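List: handheld-collection
Subject: Re: Fruit bowl task, which episodes to keep
Date: 3/6/25

> We are at 900 two-gripper episodes on the bowl task and validation
> loss has stopped moving. Before I ask Blackwood for more hours: should
> we keep going with the same bowl, or drop it and start on the tray?
> Also, do the views in which the other gripper covers part of the fruit
> count as bad data? Our filter rejects them and it is costing us a lot.

Taking the second question first. Do not reject on occlusion. At Vultby we ran the same filter until August and it removed exactly the episodes we needed, the ones where both grippers are over the bowl at once. A policy trained on the rest did fine with one arm and stalled whenever the other arm came into view. When we put the rejected episodes back in, the stalls mostly went away. Our full set is now 2093 episodes with no occlusion filter at all.

What we do reject: lost tracking on either gripper, clock offset between the two streams above 40 ms, and any episode where the finger width signal flatlines. All of that can be checked without looking at a single image.

Two views from our bowl set, both of which your filter would throw out:
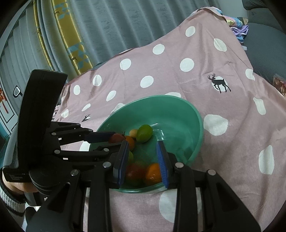
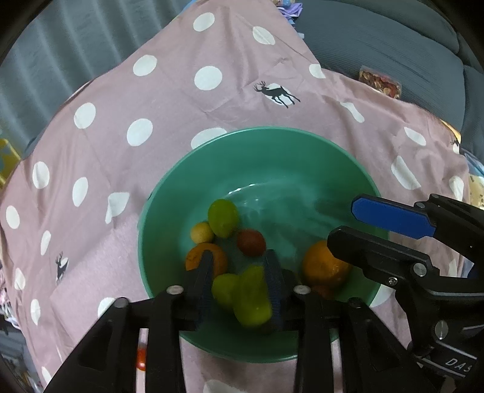 Green bowl on the deer cloth. Second gripper enters from the left in the first view, from the right in the second.

In the first view the near fingers are apart with nothing between them, and the left one hides part of an orange fruit. The other gripper has a fingertip against the dull red one. I would keep this without discussion. In the second, the upper right of the shiny orange is behind a fingertip and there are finger shadows on the bowl wall. Also a keep. The model has to learn that a half-hidden orange is still an orange.

On your first question: I would change the arrangement before changing the container. Empty the bowl and refill it every 3 episodes, and do not let the operator place pieces by hand in a neat ring. Move the bowl on the cloth as well. We left the cloth wrinkled on purpose. A flat one gave us a policy that was too sure of the table height.

The Civora export script still writes left and right gripper streams in the order they connected. If you merge sessions, check the serials first. Fliseo's loader assumes left comes first and gives no warning when it does not.

I can put the tracking and clock checks in the shared folder if they are of use. They expect the old folder layout.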